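Notebook, October — hide glue, open time and creep

Continuing from the last entry. Purpose is to settle on a glue mix for the replacement soundboard ribs on the Lemieux parlor piano (1880 by the plate, no reason to doubt it). Nadiia wants an answer before the bellyrail goes back in.

Stock: Clemari granules, high gram strength, from the bag opened in the spring. The older bag from Darren smells off and I have set it aside. Soaked in cold water overnight in the fridge, covered. Warmed in the double pot to 140 F on the probe thermometer. Pot dial reads high, ignore it.

Mix A — 1 part granules to 1.8 water by weight.
Mix B — 1 to 1.8, plus urea at 5 percent of dry glue weight.
Mix C — as B, urea at 10 percent.

Coupons are quartersawn spruce, planed the same morning, edge grain to edge grain. Bench at 68 F, humidity 44 percent on the wall dial. Not heated before gluing, although I would normally warm ribs.

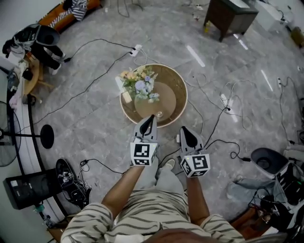
Open time was judged by touch: when a fingertip no longer pulls a string, call it gelled. A gelled in 50 seconds. B went to just under two minutes. C was still pulling string past four, at which point I stopped timing and clamped it. Selvaraj timed a second set without seeing my numbers and got the same order, with B a little shorter.

Side note on viscosity. B looks thinner than A at the same temperature and runs off the brush in a sheet. Some of this may be water I added after the first warm-up to replace what had cooked off. I did not weigh the pot before adding it. Weigh the pot next time.

Breaks after 30 hours in clamps:
A — wood failure over nearly the whole face, one starved corner.
B — wood failure, all coupons.
C — mixed. Two let go in the glue line with a shiny face on both halves.

I would not read much into C from one batch. Thaddeus has used 10 percent for veneer for years and likes it, but veneer does not carry downbearing.

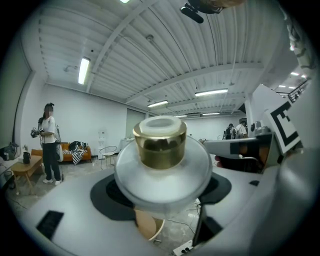
Gold cap with white collar, on the clear disc.

Creep test. Lap joints hung from the rail by the back wall, dead load on each, scribe line across the joint. Read with the loupe morning and evening. A and B show no offset at the scribe. C shows a slight step, less than the width of the line, and it has stayed the same over the last three readings. Humidity went up to 58 percent during the rain and the step did not grow. Leave them hanging.

Anika asked why we don't use the Flurnero liquid hide and skip the pot. Tried it once on a key frame. It held, but the bottle was past its date and the squeeze-out stayed rubbery for days. Not willing to put it under a soundboard on that evidence. Could be tested properly with fresh stock.

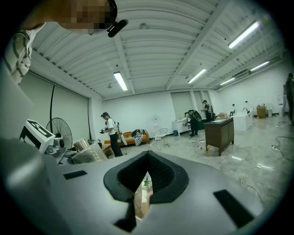
Clamping. The go-bar deck needs attention before any of this matters. Bars 4 and 9 are cracked at the ends and the caul for the long rib rocks on its crown. Checked the crown against the template and found it flat in the middle third. Recut it with the block plane and relined with cork. Two dry runs on the longest rib, bars set from the center out: first one too slow for Mix A by a wide margin, second one inside the limit for B with a little left over. Having the bars stood in order along the edge of the deck made most of the difference.

Decision — Mix B for ribs, warmed, one rib at a time. Mix A for the small cleats, where the joint can be rubbed and left alone. C not used on this piano.

To do:
Order granules, same grade. Check the invoice for batch number.
Replace bars 4 and 9 (ash offcuts are under the saw).
Repeat C with the pot weighed.
Ask Nadiia if she still wants the bass end cleats doubled.
Probe thermometer reads 212 in boiling water, fine, no correction.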